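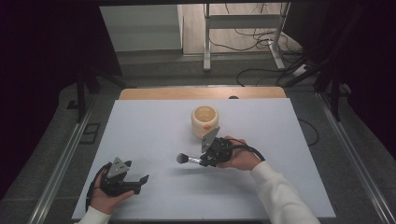
*A makeup brush with a dark, fluffy head and a short silver ferrule*

A **makeup brush** is a hand tool used to pick up, apply and blend cosmetics on the face. It has three main parts: the head, made of natural or synthetic bristles; the ferrule, a tube that holds the bristles together; and the handle. Makeup brushes are used with powders, creams and liquids, and are made in many sizes and shapes.

## Construction

### Head

The bristles of a makeup brush are also called hair or filament. Natural hair brushes are commonly made from goat, squirrel, pony or sable hair. The outer layer of natural hair is covered in small scales, which pick up loose powder and release it gradually. Goat hair is fairly strong and is used in large face brushes. Squirrel hair is finer and softer and has little spring.

Synthetic bristles are usually nylon or polyester. They absorb less liquid than natural hair and are often preferred for foundation and concealer. Newer filaments are crimped or tapered at the tip so that they hold powder in much the same way as hair.

The way the bristles are packed affects the result. A dense head gives heavier coverage, while an open, fluffy head spreads a thin layer over a wide area.

### Ferrule

The ferrule is most often aluminum, brass or copper, and may be plated. The bristles are tied, shaped in a small cup, set in glue and pushed into the tube, which is then crimped onto the handle. A round ferrule gives a full head. A flattened one gives the wide, thin head used for liners and some foundation brushes.

### Handle

Handles are made of wood, plastic, metal or bamboo. Long handles are common in brushes sold to makeup artists, and short handles in travel sets.

## Types

| Type | Head | Common use |
|---|---|---|
| Powder | Large, round, fluffy | Loose and pressed powder |
| Blush | Medium, rounded or angled | Cheek color |
| Foundation | Flat or dense and flat-topped | Liquid and cream base |
| Eyeshadow | Small, flat or domed | Eyelid color |
| Fan | Thin, spread wide | Highlighter, removing fallen powder |
| Liner | Very fine or angled | Eyeliner, brows |

Kabuki brushes have a short handle and a dense, domed head. The name is taken from the Japanese theater form, in which performers wear heavy white makeup.

## Manufacture

Some brushes are still bundled and shaped by hand. In the town of Skososus, brush making grew out of an older trade in paint and writing brushes, and 7 workshops remain. The largest, Trolarton, produces 4,000 brush heads a week. Nikolaidis, a smaller maker, sells its full line of 120 models under other companies' labels.

Good hair heads are not trimmed to shape at the tip, as cutting leaves blunt ends that can feel scratchy. Lower-priced brushes are often cut by machine.

## Care

Brushes collect oil, skin cells and leftover product, and bacteria can grow in them. Those used with liquids and creams need washing more often than those used with powder. The head is wetted with lukewarm water, worked with mild soap, rinsed, and dried flat or with the bristles pointing down. Water that runs into the ferrule can weaken the glue and cause shedding.

## See also

- Cosmetics
- Paintbrush
- Powder puff
- Shaving brush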